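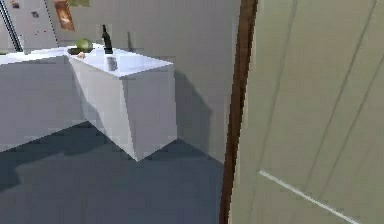 Run 404 was meant to be an easy win for Collel, our house-tidying robot, and it went wrong at the very first door. I'm Morag Sutherland and I look after the simulator side of things, so the bad news lands on my desk first (usually on a Monday). The job was simple enough: get past the door, go into the kitchen and fetch the melon sitting next to the dark bottle on the white counter. The log says Collel marked the doorway as clear while its base was still pushing against the door, and it kept on pushing for 21 seconds before the safety stop kicked in. In a real home that's a wrecked hinge, or somebody's fingers!

I've put up two views from the same virtual house, with my notes, for everyone who's been asking what the fuss was about.

Beige door, black lever handle. Open doors are the ones that worry me most now — a shut door is one big flat thing to plan around, but an open one sticks out into the room and Collel's map kept treating it as part of the wall. There's a second open door further back, a reddish-brown one, and a bed with blue covers in the room behind, so any trip through there means getting the same sum right twice.

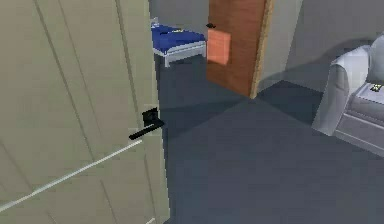 What we've changed so far

The push limit is way down, and the stop now trips after two seconds of contact. We've also thrown out the old doorway check. Paterson, our test build, gets the new one in July, and I'll add more pictures once it's had a proper go at the kitchen run.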